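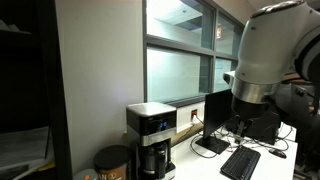
Desk tidying episodes: keep the clutter or clear it first?

Posted by tasis in Arms and Grippers

We are recording examples for a pick and place policy on an ordinary office desk. Two-finger gripper, one small camera or sensor near the wrist, driven by hand from a leader arm. So far we have 1150 episodes and the plan says 3344 by the end of April.

The desk has a keyboard, mouse, monitor, a coffee maker and a lot of black cable behind the keyboard. The policy does well on the open part of the desk. Near the cables it slows down, opens and closes the fingers over nothing, then stops. Black fingers over black cable may be part of it.

Should I clear the cables away and record clean examples, or leave them and record more? I don't want to throw out what we have.

Fan
Leave them. If the arm will work at that desk then the cables are part of the job. I would record 100 extra episodes with the target object placed close to the cables and nowhere else, then retrain and look again before doing any more. Move the cables a bit every 15 episodes or it will learn that one layout.

Also check your operators. Ours used to hover while they decided how to go in, and the policy copied the hovering. We cut the long pauses out of the old episodes and it helped more than new data did.

Trimanum
just tape the cables down, we did

Tillavex
Taping is fine for safety but it won't fix a camera that can't tell the finger from the cable. Put a strip of pale tape on each fingertip -- matt, the shiny sort flares under ceiling lights. The catch is that your 1150 old episodes won't have the tape in them, so try it on a small batch first and keep the two sets in separate folders.

I agree with Fan about the pauses. Watch twenty of the bad runs at normal speed and write down where the hand stops. If your operators stop in the same spot, start with that.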